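Should I take the hutch off my desk or learn to live with it?

Posted in: Home Office > Desks & Shelving > Small Rooms

Elfriede Lenz

Hi all, long-time reader, first time asking for help. I've been going back and forth on this since August and my husband has asked me to please go bother strangers with it instead of him, so hello!

We moved to Kerach over the summer and the smallest bedroom became my work room. I do bookkeeping for a couple of small shops, plus I sew a little, plus all the household paper ends up with me, so this desk has to do a lot. I bought it secondhand from a woman two streets over. It's white, with a matching white hutch on top, made by Kröger, and the whole thing stands 66 inches tall. She told me she paid 500 new. I paid a lot less than that and felt very clever for about a week.

Then I started working at it. The hutch has swallowed my light. I sit down after lunch and the back half of the desk is in shadow, and by four I've got the ceiling light on, which puts the shadow of my own head right on top of whatever I'm trying to read. I tried a clip lamp on the lowest shelf but it shines straight in my eyes unless I slouch. And my monitor only just fits underneath, so it sits farther forward than I like and I end up leaning back in the chair to see it properly. My neck has opinions about this.

On the other hand – where would everything go? The hutch holds my binders, the printer paper, two tins of buttons, the label maker, the good scissors (hidden from the family) and a fern that is doing better than I am. There's no closet in that room. The wall behind it is plaster, pretty old, and I'm nervous about hanging shelves on it.
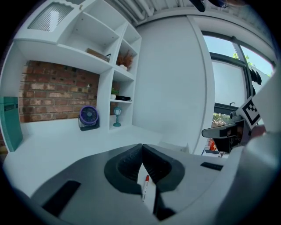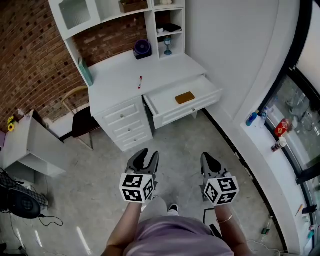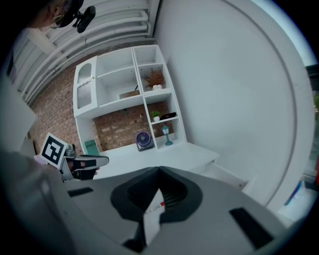
So my choices as I see them are to take the hutch off and put it on the floor as a bookcase, take it off and sell it, or leave it where it is and fix the lighting somehow. I looked underneath and it's held on with 3 long screws coming up from below the desktop, and I think there may be glue too, which scares me. There's a ridge of something yellowish along the back where the two pieces meet. Would taking it off leave ugly holes? Has anybody done this with a Kröger, or anything close to it?

The other thing is that the desk is against the wall opposite the window, so I have my back to the daylight. I could turn it sideways, but then the door hits the chair. I've drawn it out on graph paper more times than I'd like to admit and the door hits the chair every time.

Any thoughts welcome, even if it's "leave it alone, Elfriede." I'd just like to be done by the holidays, when my sister needs the room for a week and I have to clear it all off anyway.

Hartmut Lammers

I had nearly this same desk, only in a brown that looked like weak coffee, and I took the hutch off, so I can tell you how it went for me.

The yellow ridge is very likely old glue, but people tend to run a thin bead of it along the back to stop rattling and it's not doing much. Mine was like that. I took the screws out first (a long screwdriver and a lot of lying on my back), then ran a putty knife along the seam, a little at a time, warming it with a hair dryer on low. You'll hear it let go. Don't lean on the knife and don't get impatient with the hair dryer either. I got impatient near the left end and lifted a strip of the white-ish finish the length of my thumb, and I still see it every day.

Clear the shelves before you touch anything, obviously, and have a second person there. Mine was top-heavy and wanted to come forward the moment the last screw was out. My wife had one hand on it and a phone in the other and we had words.

The holes in the top were small. You can fill them with a bit of wax filler stick from the hardware store. White is a pain to match, so buy two shades and try them on the underside of the desk. Or do what I did and put a desk mat over the whole area and forget the holes exist.

Now, what to do with the hutch after. I tried it on the floor as a bookcase and didn't like it. Most of these have no bottom, so your lowest row of binders sits straight on the carpet, and it wobbles. If you go that way, screw a board across the bottom and strap the top to a stud. I finally put mine on a low sideboard in the hallway and it's been there ever since, holding board games and the bad umbrellas.

As for the light, once the hutch was gone the room felt a whole size bigger. I had a monitor arm clamped on by that evening and my neck quit complaining within the week. I'd do it again. I'd do the left end slower.

About your plaster – I wouldn't be that nervous. Find the studs, drill a pilot hole, and put one shelf up high enough that your head clears it when you stand. One long shelf took all my binders. The buttons can go in a drawer. The fern will be thrilled!

One more thing: keep the screws in an envelope and tape it to the back of the hutch. If you ever sell the set, people ask.

Zadside

Going to argue the other side, sorry Hartmut. I'd keep it on, at least through the holidays.

You have no closet, you have old plaster, and you've got a deadline with a sister attached. Pulling the hutch means everything on it lives in boxes on the floor until you get a shelf up, and I know how long boxes on the floor last at my place. I have one from two apartments ago.

I'd try the lighting first. You want a flat LED strip or one of those slim under-cabinet bars they sell for kitchens, stuck to the underside of the lowest shelf, as far FORWARD as you can get it. Everybody sticks them at the back and then all you've done is light up the wall. Up front, right behind the lip, the lip hides the bulbs from your eyes and the light drops on the desk where your hands are. I bought a plug-in one from Culetti and it has a little touch dimmer on the end. I like a warmish white for evenings, but for sewing you might want something cooler so you can tell navy from black.

Wipe the shelf down with rubbing alcohol before you stick anything to it. Mine fell into my soup.

For the monitor, take a look at whether that lowest shelf comes out. On lots of these it's sitting on four pegs. If it does come out, you get all that height back and you can stand the monitor against the back, and then the light bar goes under the next shelf up. You lose one shelf of storage but you keep the rest. Move the heavy binders to the bottom of whatever's left.

And put something pale on the wall behind you if you can stand it, or swap the curtain for a thinner one. Daylight coming over your shoulder isn't the worst thing. It just needs to bounce off something.

If you hate all of that, the screws will still be there in January.

Comments

marnie_k: Team Zadside for the light bar up front. I did mine at the back and had to redo it, and the sticky pads took a bit of paint along.

Elfriede Lenz: Thank you both so much!! I went and looked and the lowest shelf IS on pegs. I feel silly. It's out now and the monitor has gone back a good hand's width. I've ordered a light bar too. Hartmut, I'm saving your hair dryer tip for spring, I haven't ruled it out.

Hartmut Lammers: Fair enough, pegs beat lying on your back. Keep the shelf somewhere flat, mine warped standing in the garage.

dottie from upstairs: Does anyone know if the Kröger with the pull-out keyboard tray has the same screws? I took one out of mine and it was way shorter than I expected and now I'm afraid to sit at it.

Zadside: @dottie put the screw back and get a flashlight under there before you do anything else. There should be more toward the back edge.

oldplasterguy: Studs in old houses aren't always where you'd expect them. Tap, then test with a thin nail behind where the shelf will cover. I have a very decorated wall for this reason.

Elfriede Lenz: Update, the light bar came and it's up, at the front. I can read my own receipts at five in the afternoon. The scissors have been found by the family, so I need a new spot for those if anyone has ideas.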